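4. First use of your Vernby countertop water filter

Read section 3 first if you havent fitted the tap adapter.

1. Wash hands. Unwrap the cartridge, keep the blue cap on for now.
2. Rinse the housing under cold water. No soap inside – it stays in the threads.
3. Blue cap off. Drop cartridge in, narrow end down, quarter turn clockwise until it clicks.
4. Screw the lid on hand tight. No wrench.
5. Open the cold tap slowly. Gray water at first is normal, carbon dust. Run 4 minutes, throw it all away.
6. Check the hose joint for drips. Dripping? Tap off, reseat the washer, try agian.

CAUTION: Cold water only. Over 70 °F at the inlet shortens cartridge life.

Note: Small bubbles for the first day or so. Harmless.

7. Set the dial to day 1. Change the cartridge at day 59, sooner if flow drops.
8. Fill a mug, taste. Flat or dusty – run it again and taste again. Keep mugs in a row at the back of the counter, clear of the hose. 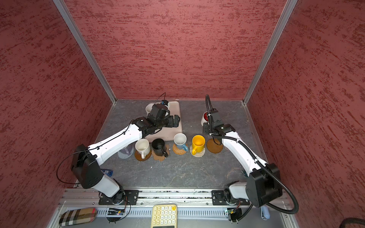
5. Storage and travel

Away more than a week – cartridge out, drain the housing, leave lid off to dry. Used cartridges can't be stored dry and reused. Fit a new one when you get back.

Do not let the unit freeze.

Vernby Home, Vandport – spare parts and returns: contact us | © Vernby | Back to top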